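Block Night is back at the Gulley Street hall

Plerkville, Wednesday, April 7, 2021

If you walked past the old Gulley Street hall last night and wondered why the lights were on, well, it was us! Block Night is back after a long winter off, and I am so happy to be writing about something other than storm drains for once.

For anyone new in town, Block Night is the evening when grown adults (and whatever kids they bring along) sit down and make pictures and patterns out of little colored blocks. It started in October, the fall before last, when Felicja Kurek dragged a box of her kids' old shape blocks into the hall and dared people to build something with them. I went that first night mostly for the coffee and stayed until they turned the heat down.

The hall has been repainted over the break, a soft cream color that I like a lot more than the old green, and the back door finally closes without a kick. The parking lot is still the parking lot. Wear boots.

There were new sets to try, too. Waldemar Tomaszewski runs Povix, the little toy repair shop next to the bakery, and he has been sorting through odds and ends that people left there years ago. He brought over a big tin of mixed shapes and tipped the whole thing out on a towel, and you should have heard the noise people made. I went straight for the stars. So did my sister, and we are still not quite speaking.

The rules haven't changed much. You pick your blocks, you get a board, and you have until the kitchen timer goes off to put together something you're willing to explain out loud. Small arrangements are welcome and so are huge ones. Felicja likes to say the gaps count as much as the blocks do, and I used to roll my eyes at that, but I've come around. My best one last night was mostly gap!

I asked Waldemar whether he had a favorite shape and he thought it over for a good long while. "The heart is the one people put back last," he told me. "They hold on to it even when they have no place for it."

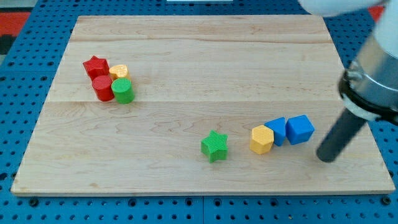 I tend to crowd everything together, shapes touching, a star jammed up against whatever is handy, and then I run out of ideas for the rest of the board. Felicja's advice was to start a second bunch somewhere else and see if the two have anything to say to each other. It did help, although mine looked a bit like two families at a wedding who haven't been introduced.

The Ó Néill family took the 3 long tables by the window and built a village that kept spreading until somebody had to move the cookies. I voted for it. Felicja voted for her own, which she is allowed to do, and we argued about that through most of the cleanup.

The next one is in 2 weeks, same hall, doors open at 6. It's free, though there is a jar by the door for the heating bill. If you have shape blocks at home that don't get played with anymore, you can leave them at Povix during shop hours and Waldemar will wipe them down and add them to the tin. He is especially short on ovals. Please don't bring him any more dominoes, he has plenty.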